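Chapter 5
Care of Leather Shoes

A pair of leather shoes lasts for years if it is looked after and a season or two if it is not. The work is simple and needs little equipment. Most of the damage seen in repair shops comes from neglect or from too much polish put on at once, and both are easy to avoid.

This chapter deals with smooth leather only. Suede and nubuck are treated in Chapter 8, and patent leather has a short section of its own at the end of that chapter. Students who have worked through the chapter on fabrics will find some of the same ideas here: know the material, clean before you treat, and use less product than you think you need.

Leather is skin, and after tanning it still holds oils that keep it soft. Walking bends the leather across the same lines thousands of times. As the oils are lost, those lines turn into creases and the creases turn into cracks. Cream puts some of the oil back. Wax polish does a different job – it sits on the surface, gives the shine and helps keep out water. A shoe that gets wax and never cream may look good and still be drying out underneath.

5.1 Setting Up

Choose a flat surface at a comfortable height, with good light. Have everything within reach before you open the polish. You will need a soft brush, two cloths, the polish, and something to cover the table.

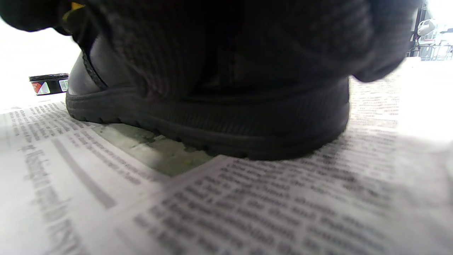
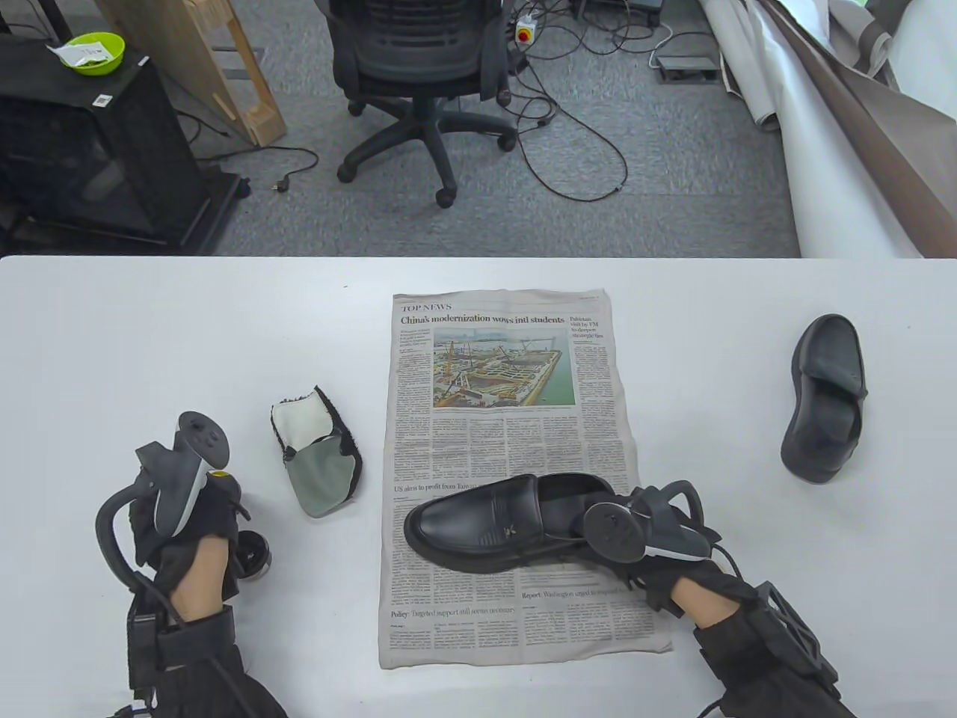

Old newspaper is the usual covering, and it is hard to improve on. It soaks up small spills, it can be thrown out when it is dirty, and most households have some. Open the sheets out flat so that the whole shoe has paper under it from toe to heel, as the black shoes have in both pictures. Work on one shoe at a time and set the other to the side, as has been done with the second loafer on the white table. Keep the tin on the paper too, a little beyond the toe, where your sleeve will not catch it. Newsprint can rub off on pale leather, so put a plain cloth under white or tan shoes.

A shoe needs to be held still while it is worked on. Press down on the upper with one hand and rub or brush with the other. If the leather sinks under your hand, put a shoe tree or a rolled towel inside first.

5.2 Before Any Polish Goes On

Take out the laces if there are any. Loafers save you this step, but they have seams around the toe and across the instep where dust settles, and these should be brushed with care. Go over the edge of the sole as well – grooves and treads hold grit, which will end up on your cloth and scratch the upper.

Wipe the leather with a damp cloth and let it dry for 12 hours, away from heaters and direct sun. Wet leather dried too fast becomes stiff, and cream will not fully bring it back.

Sections 5.3 and 5.4 cover cream and wax in turn. Read both before you start on a shoe you care about, and try the first coat on an old pair.

Comments

Mireille Bitar
Used this with my evening class. The part about cream and wax being two jobs cleared up a lot of confusion.

Elias Darwish
Is 12 hours needed if the cloth was hardly damp? I usually give it one hour and have had no trouble.

Florian Perrin
@Elias one hour is fine for a light wipe in my experience. Overnight if they got rained on.

Walid Hijazi
Does anyone have Chapter 8? My copy stops at 7.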